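Desk organising: do you keep pens on the desk or in a drawer?
Home & Study forum > Small spaces

wattlebird_jo
Posted 6 May 2022

Hello all, long-time reader here and I've finally got something to ask! We've just moved the study into what used to be the sewing nook, so I've gone from a great big old desk with drawers down both sides to a plain white table with no drawers whatsoever. I love it, I really do, it makes the whole corner feel brighter. But every little thing I own now has to live somewhere I can see it, and by Wednesday I'd lost the good scissors twice and found a glue stick in the fruit bowl.

So my question is mostly about pens. Do you keep yours out on the desk in a pot, or do you hide them away? And if they're out, where does the pot go? I've had mine front left, front right and on the windowsill, and I'm not happy with any of them. I write with my right hand, if it matters.

The other half of the question is white surfaces. I've had the table 21 days and there's already a pink smudge on it that I can't shift. What do you all use?

Mrs Tuckerbox

Welcome, Jo! Pot on the desk, every time. I tried a drawer tray when the kids were small and all it did was give me a drawer full of dead pens that I was too lazy to throw out. When they're in a pot you see them, and you notice when it's getting silly.

Mine sits at the back on the right, up in the corner. It feels like a long way to reach for the first week and then your arm just learns it. Everything you need flat space for — papers, the laptop, a cuppa — ends up in the middle where it belongs.

Parnero

I'll be the grump and disagree. The back corner is where pots go to fill up with rubbish. Mine was back there for years and when I tipped it out I found two hotel pencils, a chopstick, a meat thermometer and a key to a house we sold. Now I have one pen and one pencil and they lie on the desk beside my notebook, and that's it. Spares are in a shoebox in the hall cupboard.

As for the white top, I'd put a big felt mat over it and stop worrying.

wattlebird_jo

A meat thermometer! Parnero, I laughed so hard the dog got up and left.

I don't think I could get down to one pen, though. I mark student essays three evenings a week and I like a green for the first read and a purple for the second, and then there's the good black one for cards. I suppose it isn't that many when I write it down. And I don't want to cover the white up when I've only just got it!

Ayantu Araya

Hi Jo, I used to run the front office at a primary school and I have opinions about pen pots, so get comfortable.

First thing, get a heavy one. The pretty wire ones go over the minute you put a pair of scissors in. A round one in pottery or thick plastic is good because there's no corner to catch your sleeve on. Second thing, give it a colour you wouldn't otherwise have on the desk. We had white counters at the school and white pots, very smart, and people would stand there patting about like they'd lost their glasses. I brought in an orange one from home and the problem went away overnight.

On where it goes, I'm with Mrs Tuckerbox. Far corner on your writing side. Parnero is right that it fills up, but so does everything, and a tip-out at the start of each month takes the time it takes the kettle to boil. I do mine on a sheet of newspaper, scribble with each pen, and anything that doesn't write on the second go is out.

For your pink smudge, what was it? Highlighter, textas, lipstick and beetroot all want different things.

wattlebird_jo

Ayantu, I wish I knew! My best guess is one of those pink erasers. My niece was here doing her colouring and she rubs very hard, bless her. It's very faint, the sort of mark you only see in the morning when the light comes across.

Gestier

Eraser is an easy one. Don't use anything wet first, you'll just make a paste and push it about. Get a clean white eraser (a new one, not one that's been living with pencils) and rub lightly in one direction, then brush the crumbs off. If there's still colour there, a drop of dish soap in warm water on a soft cloth, and dry it straight after.

Please don't go at it with a melamine sponge. They're a very fine abrasive and on a glossy top you'll end up with a dull patch where the mark was. Ask me how I learned that one.

Mrs Tuckerbox

I use those sponges on everything and have never had a dull patch, for what it's worth. But I have a light hand and my tabletop is pretty matte to start with.

Gestier

Matte will be more forgiving, fair enough. I'd still try it on the underside first.

Altum_Rd

Coming in from the cold end of the country, where we spend far too much time indoors looking at our desks. I went with a white table as well, pushed into a sort of alcove with a wall on three sides, and I'd second the far right corner for the pot. With a wall behind and a wall beside it, it can't be knocked off, and I haven't had a pen roll onto the floor since September. Mine's teal, which goes with Ayantu's theory about colour — I can put my hand on it without really looking up from the page.

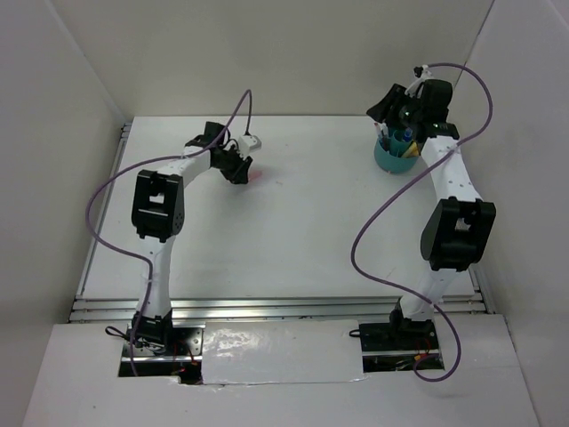 The trick for me was leaving the middle bare at the end of the day. I don't mean spotless. If there's one small thing still out I don't fuss over it, but the papers go and the mugs go, and in the morning I can sit down and start instead of clearing a hole to work in. My partner thinks I'm being precious about it and keeps his own desk like the bottom of a hockey bag, and he gets just as much done as I do, so take that however you like.

White does show every little scuff, Jo. You stop seeing them after a while, or I did. I wouldn't go back to the dark wood one I had before, which showed dust instead and made me sneeze.

Parnero

All right, a pot wedged into a corner with walls on two sides is a better pot than the one I had. Mine was in the open and got elbowed by the cat. I'm still not convinced anyone needs a whole pot of pens.

Ogbonna

Left-hander here with a small protest! Everyone says "writing side", and for me that would be the far left, except my lamp's there and its cord comes right down where I'd be reaching. So mine's on the right and I pick up with my right hand and pass it across. It sounds daft and I've done it for years without thinking. All I mean is, try it for a few days before you decide, because the lamp and the window have a say in it too.

Also, for small things like erasers and bulldog clips, don't put them in the pen pot. They sink to the bottom and you never see them again. I use a saucer.

Ayantu Araya

The saucer! Yes. I used the lids off jam jars, but a saucer is far nicer. And a good point about the lamp, I hadn't thought of cords at all, we only had ceiling lights at the school.

wattlebird_jo

You are all wonderful, thank you. I've done the white eraser on the smudge and it's lifted most of it, enough that I'd have to go hunting for what's left. I tried the dish soap after and dried it off properly, Gestier, I promise.

The pot has gone to the far right corner for now. It's a yellow one my sister made at a pottery class, very heavy, a little bit crooked. The green, the purple and the good black pen are in it with two pencils and the scissors, and the rest have gone into a shoebox in honour of Parnero. Ogbonna, I've pinched your saucer idea, and my niece has been told that's where the eraser sleeps.

My only trouble now is sticky notes. They don't fit in the pot, they look messy on the saucer, and if I put them in the middle I'll have Altum_Rd after me. Does anyone stick theirs to the wall?

Mrs Tuckerbox

Inside the front cover of the diary, Jo. Three or four sheets at a time and keep the block in the cupboard.

Parnero

Shoebox.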